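Elżbieta Urbańczyk learned to bind books at 34, after a decade of typing invoices for a shipping firm. She now teaches an evening course in Hesley and repairs damaged books the rest of the time. Most of what comes in is ordinary: cookbooks, family Bibles, school dictionaries.

"People think I work on rare books," she says. "I've had two, maybe. What I get is a cookbook that fell in the sink."

Her course runs for 13 weeks, starting in January. Students begin with folding paper and spend longer on it than they expect. "They want to get to the leather. We don't do leather at all in the first course – it's expensive and they ruin it."

Thick paperbacks are her least favorite job. The pages are held by a strip of glue, and once the glue turns brittle the book splits in the middle. She charges 25 dollars to reglue one and often tells the customer to buy another copy.

"If it has your mother's notes in it, fine, I'll do it. Otherwise I say go to the used bookstore."

Her glue comes from Vorkwood, a small supplier she has used from the start. She tried a cheaper one once and had to redo a whole batch of hymnals for a church. That was over 60 books, and she did not bill for the second round.

Asked about storage, she is brief. Keep books out of the basement. Stand them upright, and lay the really heavy ones flat. Don't use tape. "Tape is most of my business. I spend 90 minutes taking off what took somebody a minute to put on."

She has no plans to take on more work. A former student covers for her in the summer, and she would like to hand over the course in a few years. The repairs she'll keep.

"I like the bench. I like having the radio on. Teaching is good too, but you have to talk the whole time."
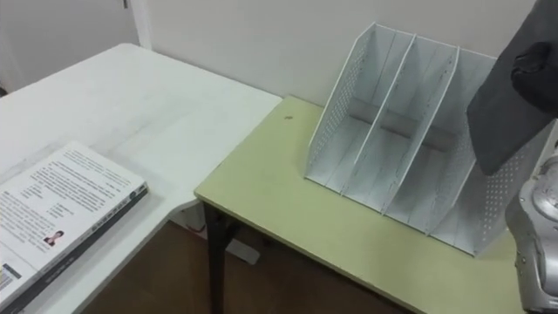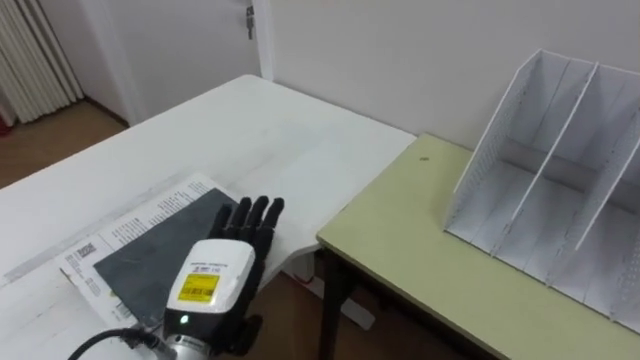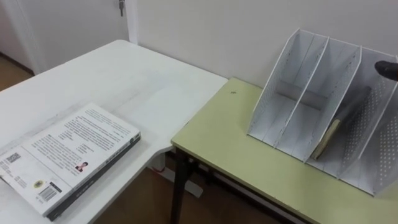 **Dana Kessel**
Staff writer, Hesley Neighborhood Newsletter
August 2021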